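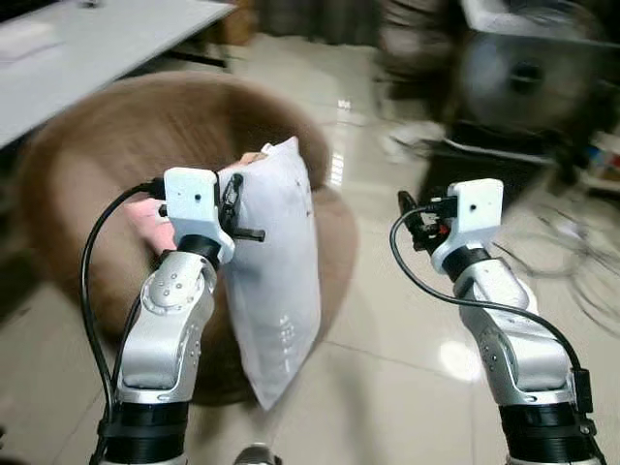
Killance Soft Goods: operating rules

Covers 112 episodes of two-arm cushion handling, collected at the Irnness site in July. Maintainer: Biljana Radulović.

Rules for operators
Grip cushions at the edge or corner, never across the middle.
Keep the idle gripper open and clear of the load.
Check cable slack at both wrists before each episode.
Keep floor cables outside the reach of the arms.
Stop if a cable catches.

Acceptance
93 episodes passed review. The rest are kept in the folder "rejected" and must not be used for training.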